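Zirkeck: retired ciphers and the messages they failed to protect

Version 20, updated Jan 2, 2023

What is in it

Zirkeck is a collection of 3,561 short messages encrypted with methods you should not use. Each message comes with its key, its plaintext and a note on which attack gets it open. There are 24 ciphers in the set, from letter substitution up to a few home-grown stream ciphers whose designers were very sure of themselves.

The messages were written for this project. They are mostly shopping lists, complaints about parking and bad directions to a lake, so a successful attack will not change your life.

Layout

Every cipher has its own folder. The folder named pandavard holds the stream ciphers and is the one people write to us about. Text files are UTF-8 with Unix line endings. Ciphertext is stored as lowercase hex, including for the pencil-and-paper methods, where it looks silly but saves us from maintaining two parsers.
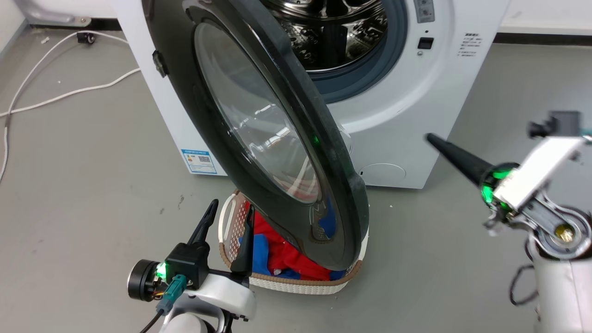 Keys are in keys.tsv, one per line, matched to messages by ID. If you want to try the attacks without spoilers, delete that file before you open anything else. We used to ship it in a password-protected archive. The password was in the README.

Known problems

In 69 messages the same keystream was used twice. In the Drernau folder this is on purpose and is the whole point of the folder. Everywhere else it was a bug in our generator, and we kept the results because they make a good exercise. They are marked "reused" in the notes column.

The Chmielewska subset has no padding on its last block. Your tool may refuse to read it. Ours did until December.

What it is good for

Teaching, testing attack code, and settling arguments about whether a cipher you made up on a train is safe. It is a poor benchmark for speed, as most messages are shorter than this paragraph.

Please don't copy the encryption routines into a product. They are in a folder called broken, and we ran out of ways to make the name clearer.

License

Text and code are free to use and change with credit to the Zirkeck project. Bug reports are welcome in plaintext.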